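About Grorno

Reading time: 4 minutes

Grorno started with a bakery counter and a very long line. Rajeshwari Panicker was running the morning shift at her family's shop on Annamalai Street, and every Sunday she would watch the same thing happen: two people stuck behind the counter moving rolls from baskets to trays and from trays to bags, while the customers who wanted to talk about a birthday cake stood and waited. She mentioned this to her old classmate Prakash Kandasamy, who had spent years setting up arms in packaging plants, and he said (a little too confidently, he admits now) that he could have something working by January.

It took a good deal longer than that. But that conversation is where the company comes from, and we still think of ourselves as people who work for bakers first and build automation second.

What we offer

Our main product is called Fluvesis. It is a bread and pastry handling kit for small bakeries, hotel breakfast rooms and catering kitchens, the kind of places where the big factory lines would never fit and would never make sense anyway. A Fluvesis kit comes with an arm, a two-finger gripper, the stand, the control box and a library of handling routines that our team has already worked through by hand. You can order it with one arm or with 2, depending on how much table you have and how much you want done at once.

We spend most of our days on baskets. A flat tray is fairly kind to a gripper, but a basket has a rim to clear and sides that get in the way, and the bread inside never lies quite the same way twice. Long glazed rolls are a favorite of ours for practice, with those twisted ridges across the top that look so nice and are so easy to dent. The fingers have to come straight down, past the rim, and take the roll near its middle. 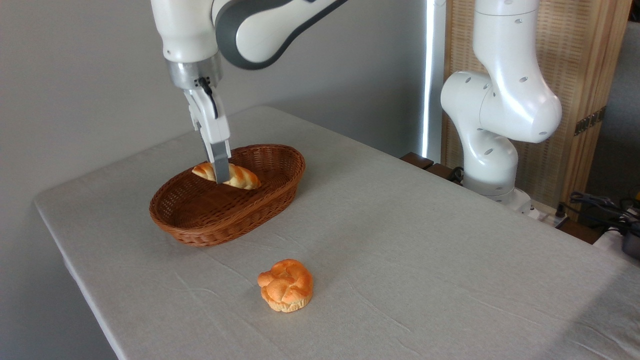 How we work with you

The first thing we'll ask for is your bread. Please send us what you really bake, on the day you bake it if you're close enough to drive over, and don't pick out the pretty ones! We want the lopsided knots and the rolls that spread a bit in the oven. Our library covers 147 baked items at the moment, and a good many of those came in a paper bag from a customer who was sure we'd never manage it.

After that we set up a table as close to yours as we can. If you use a cloth, we use a cloth, wrinkles and all. If you serve from wicker, we put out wicker. Rajeshwari is strict about this and she is right to be, as a routine that runs beautifully over a bare steel bench can get into all sorts of trouble when a fingertip meets fabric. We run each new item 80 times before we call it ready for you, and we send you the notes from those runs, including the dropped ones, so you can see for yourself where we had to slow things down or change the grip.

Braided rolls deserve a word of their own, as we get asked about them more than anything else. The lobes puff up differently from one batch to the next, and if you squeeze in the wrong spot you leave a mark in the crust that any customer will notice. It gets harder again when there's a round bun sitting right up against the braid and the fingers have to close on one without bothering its neighbor. We've put a lot of patient afternoons into that, and we're happy to talk your ear off about fingertip pads if you call.

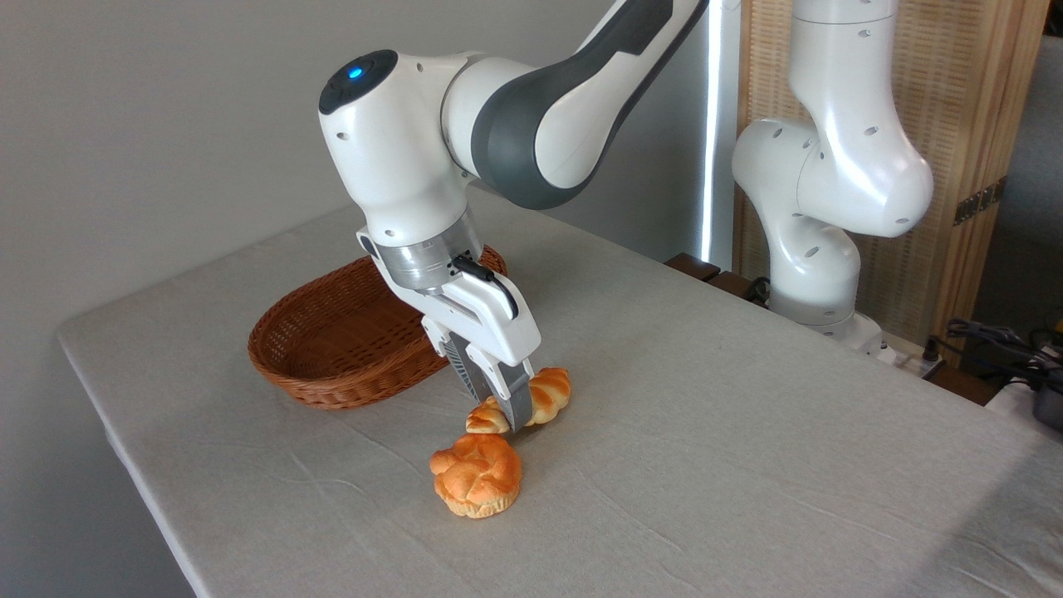

Prakash Kandasamy
Co-founder and Head of Engineering, Grorno

I was asked to write this last part myself, so please forgive me if it wanders. When people visit our workshop they usually ask how fast it goes, and I always end up giving them coffee and talking about how gentle it is. Speed you can turn up later. What I care about is whether a baker who got up at three in the morning would be happy with how their bread was treated.

Every Fluvesis kit includes 2 days of training at your place, with one of us standing beside you in an apron. We also offer a service plan called Stunetti, which covers fingertip replacements, new items for your library and a phone number that rings on my desk in the early hours, when bakeries are awake. If you would like to see a kit at work before you decide anything, come and visit us, and bring a bag of rolls along with you.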